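Right, the Vullum allotment show is done for another year and I have THOUGHTS. Thread (1/7)

2/7 I entered three classes. Runner beans, one courgette, and a jar of chutney I made in July and then forgot about at the back of the cupboard. My entry number was 347 and I've still got the sticker on my cardigan.

3/7 The beans came fourth!! Out of 30 plates! I grew them from a packet of Botano seeds that I nearly chucked out in spring – so glad I didn't.

4/7 Back home now and it's purple tablecloth time
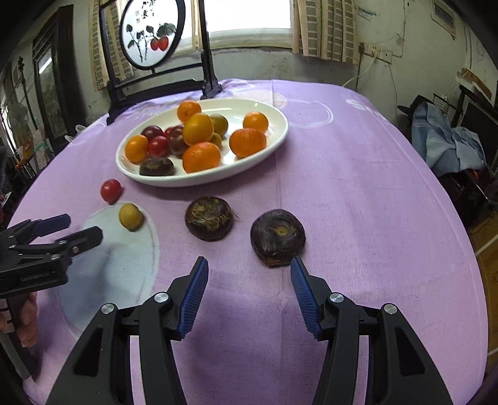
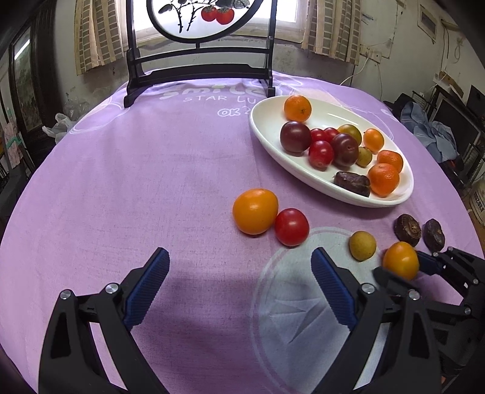
Water chestnut in the first one, fruit plate in the second 🍅🍊

5/7 The courgette got nothing. The card just said "past its best", and fair enough, it had grown loads overnight and was basically a marrow by then.

6/7 Chutney was "pleasant, a little sharp". I'll take pleasant. Next year I'm leaving it longer and going easy on the vinegar, and if anyone has a good recipe for green tomatoes please send it my way (nothing with raisins, I can't bear them).

7/7 Also the cheese scones in the tea tent were massive and I had two. Seeds for next year are going on the list tonight – anyone grown white runners before? Are they any good?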